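니마리 식탁 정리 자료집 안내문 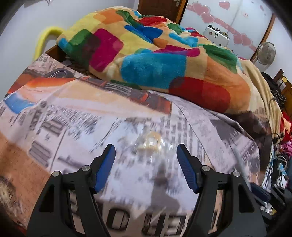
그림 1. 신문 무늬 천 위에 놓인 투명 용어 분류 항목 '투명 용기'의 예

1. 개요
니마리 식탁 정리 자료집은 가정의 식탁과 작업대에서 흔히 쓰이는 용기, 덮개 천, 소형 생활용품의 배치를 기록한 자료입니다. 본 문서는 자료의 구성, 분류 기준, 이용 조건 및 알려진 한계를 안내합니다. 자료의 구축은 오티텐트가 총괄하였으며, 분류 체계의 검토는 호르베리가 담당하였습니다.

2. 구성
자료집은 사진 1000장과 각 사진에 대응하는 기록표로 이루어져 있습니다. 이 가운데 500장은 무늬가 있는 천을 깐 면에서, 나머지는 무늬가 없는 면에서 촬영하였습니다. 물품은 15개 항목으로 분류합니다. 기록표에는 다음 사항을 기재합니다.

물품 항목
용기의 투명 여부
내용물의 색과 대략적인 형태
바닥 천의 바탕색과 무늬 종류
초점 상태

3. 기재 기준
내용물의 명칭은 사진만으로 확인되는 경우에 한하여 기재합니다. 확인이 어려운 경우에는 색과 형태만 적습니다. 그림 1의 용기 안쪽 물체는 이 기준에 따라 '옅은 황갈색, 둥근 형태'로 기재하며, 식품인지 여부는 판단하지 않습니다.

천에 인쇄된 글자는 판독이 확실할 때만 옮겨 적습니다. 일부만 보이거나 흐린 글자는 '판독 불가'로 처리합니다. 여러 색이 섞인 천은 바탕색을 먼저 적고, 인쇄된 색은 면적이 넓은 순서로 적습니다. 그림 1의 천은 바탕색을 '옅은 연보라빛 흰색'으로 기재합니다.

4. 검수
모든 기록표는 두 명이 각각 작성한 뒤 대조합니다. 기재 내용이 서로 다른 경우 데스타 구데타와 네리스 워건이 협의하여 확정합니다. 색 이름은 별도로 배포하는 색상표의 30개 명칭만 사용합니다.

5. 알려진 한계
투명 용기는 표면의 반사광으로 인하여 윤곽이 불분명하게 나타날 수 있습니다. 무늬가 복잡한 천에서는 용기의 그림자와 인쇄 무늬를 구별하기 어려운 사례가 있습니다. 흐린 사진도 자료에서 제외하지 않고 초점 상태란에 표시하였으므로, 선명한 사진만 필요한 이용자는 해당 항목을 기준으로 선별하시기 바랍니다.

6. 이용 조건
본 자료는 연구 및 교육 목적으로 이용할 수 있습니다. 자료를 인용할 때에는 자료집의 명칭과 판 번호를 함께 표기하여야 합니다. 기록표를 수정하여 재배포하는 경우 수정한 항목을 문서에 명시하여야 합니다.

7. 변경 사항
7월 개정판에서 '유리 용기'와 '플라스틱 용기' 항목을 '투명 용기'로 통합하였습니다. 이전 판의 항목 번호는 대조표에서 확인할 수 있습니다.

8. 문의
기록표의 오류는 자료 관리 담당 키두스 테쇼메에게, 이용 조건에 관한 사항은 도널 모이니한에게 문의하시기 바랍니다. 오류를 알릴 때에는 사진 번호와 해당 항목명을 함께 기재하여 주십시오.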